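Speaker notes — The folding wheelchair at the bedside: opening, handling, storage
Votthorpe equipment study day, March 3, 2024
Speaker: Diane Nguyen. Session chair: Keegan Landry.

Slides are numbered on the handout. Where the handout and these notes differ, follow the notes. The handout went to print before the section on pockets was added.

Slide 1. Title

Give name and role. Say that the talk covers the manual folding chair only. Powered chairs are in the Bindura session after lunch, and rigid frames are not covered today. Questions at the end, apart from anything to do with brakes, which can be taken as it comes up.

Slide 2. Why this chair

The fabric-sling folding chair is the default on most wards and in most loan stores. It is cheap to repair and goes in the back of a car. It is also the item most often returned to the Paquette store with a fault recorded as "won't open properly". The log for last year has 100 such entries. In 12 of those the frame was bent. The rest were dirt in the folding mechanism, a twisted sling or a chair that had never been pushed fully open.

Pause here. Ask who has sat in a chair that was only half open. Expect most hands.

Slide 3. Opening and checking the seat

Stand at the front of the chair. Tilt it slightly towards yourself so that one wheel is light. Press down on the two seat rails with the heels of the hands, fingers pointing inwards over the fabric. Fingers kept outside the rails get trapped between the rail and the side frame. Press until the rails seat. Do not pull the armrests apart. It works on a new chair and loosens the sockets on an old one.

With the rails down, look at the sling. A fold line across the fabric is normal in a chair that is stored closed. A slight dip in the middle is also normal. A dip that stays deep when the rails are fully home is wear, and the sling should be replaced as a unit.
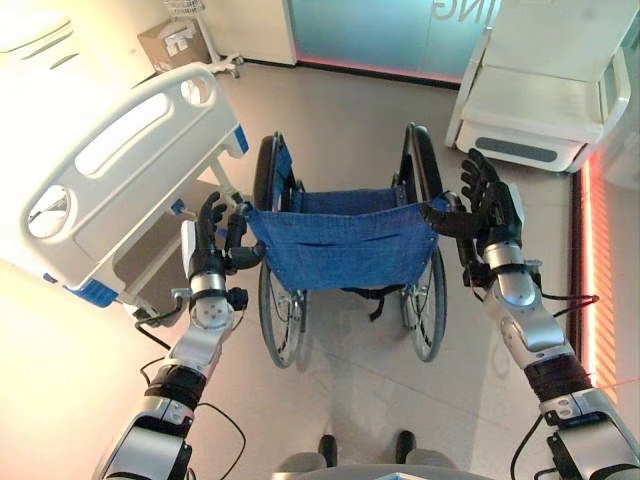
Then the wheels. Both large wheels should turn without rubbing on the frame or the armrest panel. Spin each one by the push rim and listen. A tick once per turn is usually a loose spoke. Check spokes by squeezing neighbouring pairs; they should feel alike. Brakes on, and try to push the chair forward. If it moves, the chair goes back.

The Redeo checklist puts brakes first. I put them third, after rails and wheels. A brake set against a wheel that is out of line will hold during the check and slip later. Keegan may disagree. Leave time for it.

Slide 4. Moving an empty chair around a bed

This takes longer than people expect, so do not rush the slide. An empty chair is light at the front, and the castors wander if it is pushed by one handle. Both hands on the handles, palms over the grips, wrists straight. Walk it. Do not steer it from the side while holding a drip stand or a tray.

Approach from the foot of the bed. Clear the floor first: boxes, stand bases, anything with legs that spread wider than the pole. Bring the chair in parallel, or at a shallow angle, on the side the person will get out. Allow for the push rims, which project beyond the tyres and are the part that marks bed panels.

Before parking, look down at the underside of the seat. Straps that have come undone hang low enough to catch on a threshold strip or a shoe. Buckle them or tuck them up — do not knot them, as a knot has to be cut off when it tightens.

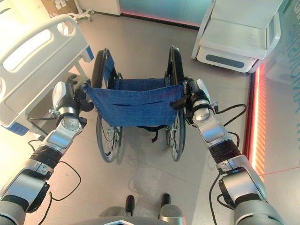 BACKREST AND POCKETS

Slide 5. What the backrest tells you

The backrest sling is read from behind, standing at the handles. It should be evenly tensioned between the two uprights, with no pulling at the screws. Run a hand down each edge. Fraying starts on the inside of the tube, where it does not show.

Many backrests have a pocket opening across the rear. Empty it at every handover. The Paquette store keeps a tray of what comes out, mostly tissues, glasses cases and appointment letters. Anything with a name on it goes back to the ward. Nothing heavy belongs in the pocket, as weight behind the backrest moves the balance of the chair towards the rear.

Wipe inside the pocket as well as over it. Mild detergent, damp cloth, open to the air until dry. A chair folded damp will smell by the next loan.

Slide 6. Handles and grips

Twist each grip firmly. If it rotates on the tube, take the chair out of use. Grips are glued on some models and a push fit on others, so check the part list before ordering. The Votthorpe store uses part 447 for the push-fit type and 1505 for the glued type. The two look the same in the bag and get mixed up on the shelf.

Set the feet before moving off. Elbows slightly bent, and no leaning on the handles while waiting — a parked empty chair with someone resting on the grips will tip back. 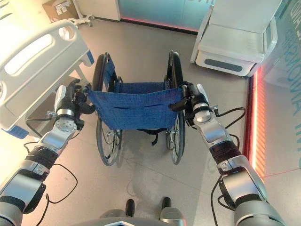
Slide 7. Folding and storage

Footplates up first. Cushion off, if there is one. Take the sling at the front and back edges, in the centre, and lift straight up. The side frames come together under their own weight. If they stop partway, open the chair again and look for a strap caught in the cross-brace.

Store upright, brakes on, no more than four in a row. Do not hang bags on the handles of a folded chair. Labels go on the frame, facing out, where they can be read without moving the row.

Slide 8. Practical session

Split into pairs. One opens and checks, the other follows the sheet, then swap. Sheets are collected at the door. The next study day is in April and the booking form is on the back of the handout.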